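Sondavport Evening Classes
Drawing from Things: A First Course
Handout 4: Small still life on a bare table

Read this before the session and bring it with you. It covers the set-up, the order of work, the common faults and the home task. Handouts 1 to 3 (line, ovals, tone scales) are assumed. If you missed the one on ovals, copy the page from the folder in Room 309 before you start, because half of this session depends on it.

What you need

Cartridge paper, A3, two sheets. A third sheet of anything for thumbnails.
Pencils: HB, 2B, 4B. The Girko sets in the cupboard are fine.
A putty rubber. Plastic rubbers polish the paper and the 4B will not take over the top.
A piece of card with a small window cut in it, as used in Handout 2.
Coloured pencils only for the last part. You need a red, a dull pink, a warm grey and a pale brown.

Bring no rulers. The straight lines in this drawing should be done freehand.

The subject

We work from few objects and simple ones. The reason is time: a session is too short to draw a jug with a handle, a cloth and a bowl of fruit, and most people who try end up with one good apple. A cube and some cylinders contain most of what you need for the rest of the course. A box of any size is a cube stretched out. Bottles, tins, lampshades, tree trunks and arms are cylinders to begin with.

Keep the objects to a handful and put them straight on the table. No cloth. A cloth is a subject in its own right and has its own handout (number 9).

Things to look for when choosing:

One object with flat faces. A foam or wooden block is good. Matt surfaces are much easier than shiny ones at this stage, as the tones stay where they are when you move your head.

One dark object. It gives you the bottom end of your tone scale, and everything else can be judged against it. A mesh pen pot is a useful choice, for reasons given under "Mesh".

One pale or mid-toned object of a plain shape. A cup without a handle does well.

Something light set inside the dark object. A very small light shape surrounded by dark will pull the eye more than anything else on the table, and you should know how to use that.

Spacing

Put objects down in a line with equal gaps and the drawing will look like a shop shelf. Let two of them come close together and leave the other on its own. The gap between the single object and the pair is then a shape you can draw, and you should draw it. Look at the two views below for how much the spacing does with very little, and note also how much bare table is left over. Beginners nearly always crop too tightly.

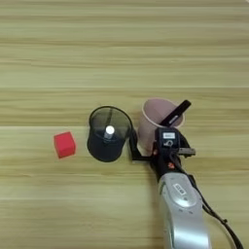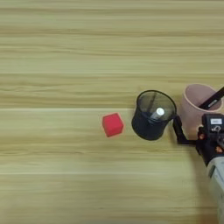

Fig. 4.1 (first) and Fig. 4.2 (second). Red cube, black mesh pot and pink cup on a light wooden table, both seen from above.

Before reading on, do a thumbnail of each, no bigger than a matchbox. Give each one two minutes. Put in the cube, the pot and the cup as flat shapes only, filled with one tone each, and leave the table white. Then turn the page upside down and check whether the cube is the right distance from the pot.

Order of work

Step 1. Viewpoint. Sit or stand so that you look down on the table. From a high viewpoint the ovals open out and the table fills the whole sheet, so there is no back edge and no wall to deal with. From a low viewpoint the ovals close up and objects overlap more. We use the high one this time. Once you have chosen, mark where your feet or chair legs are with masking tape. People come back from the tea break and sit four inches lower and then cannot understand why nothing fits.

Step 2. Window. Hold up the card at arm's length and decide where the edges of your drawing fall. Try the objects low and to the right with the empty part of the table above them. Try them in the middle. Make a thumbnail of each and pick one.

Step 3. Placing. On the A3 sheet, with the HB held well back, mark the left and right limits of each object and its top and bottom. Marks only, no outlines. Compare the width of the cube with the width of the pot's rim by measuring along the pencil. Check the gap the same way.

Step 4. The cube. From above you will see the top face and perhaps a side. The top is the larger shape. Do not draw the cube you know about, with three neat faces, if only two are showing. If your block is foam the corners are slightly rounded, so stop each line a little short of the corner and join them softly. A cube turned a little against the grain of the table is easier to place than one lying square to it, as you can compare its edges with the grain lines and judge the angle.

Step 5. The cylinders. Draw the rim oval first, all the way round. Then the centre line down, then the base oval, again all the way round, lightly, even though the far half of it is hidden. Rub out the hidden part later. The base oval is slightly rounder than the rim oval when you look down on both. This is the point most often got wrong, usually by drawing the base flat because the table is flat. A cup that tapers has a smaller base oval, but its shape (how open it is) follows the same rule.

Step 6. Overlap. Where two objects nearly touch, draw the piece of table you can see between them as a shape. If it comes out too wide the objects will seem to drift apart. If one is behind the other, take the line of the front object right through and stop the back one cleanly against it.

Step 7. Tones. Squint. Find the darkest dark and put it in early with the 4B, at full strength. Put the lightest light in by leaving the paper alone. Everything else goes between the two. Number them from one to five on your thumbnail if it helps.

Step 8. Shadows. In soft, even light the shadows are short and faint and lie close in to the base of each object. They still matter. Without them the objects float. Keep them darkest where the object meets the table and let them fade outwards. Do not draw a line round a shadow.

Mesh

Do not draw every wire. In past years we have had people spend 40 minutes on a pen pot and have nothing else on the paper. Treat the mesh as a tone first: a grey you can see through, lighter where only one wall is between you and the table, darker where you look through two. Lay this in evenly with the 2B. Then draw the rim, which is solid and should be crisp. At the end, put in a small patch of grid in one place, where it is clearest to you, and leave the rest. The eye will fill it in.

For something white inside the pot, leave the white shape as bare paper from the start. Draw the dark round it. Lifting it out with the putty rubber afterwards gives you a grey, and it will never be the brightest spot on the sheet as it needs to be.

Wood grain

Grain is there to describe the flat surface and to help with angles. It should be the quietest thing in the drawing. Pick out the main bands and any brighter lines where boards seem to join, and leave the fine streaks alone. Vary the pressure. Let the lines break off and start again — an unbroken line from one side of the sheet to the other looks like ruled paper. When a band passes behind an object, check that it comes out on the other side at the same height. Lay a pencil across to test this.

If the bands are slightly green or grey next to the pale brown, believe your eyes and use those colours. Wood is often less orange than the pencil marked "wood" in the box.

Colour (last 20 minutes)

Put colour over the tone drawing, lightly. The red is strong and there is only a small patch of it, so it can go in at close to full strength. The pink should be greyed first: warm grey underneath, pink over the top. Straight pink will look like icing. Check the inside of the cup against the outside, as one will usually be darker, and which one depends on your light. The black pot needs no black pencil. The 4B is enough.

Common faults

Ovals with pointed ends.
Rim oval and base oval tilted in different directions.
All objects outlined with the same heavy line.
Cube drawn too large because it is bright.
Grain darker than the shadows.
Objects pushed to the middle of the sheet after the window card was put away.

Home task

Set up a cube, a dark cylinder and a pale cylinder at home. A sugar cube box, a tin and a beaker would do. Make two drawings from the same seat, moving one object between them and nothing else. Write under each which object you looked at first. Further examples are in the Wakaneo workbook, page 71, in the folder.

Next session: glass. Bring a jar with the label soaked off.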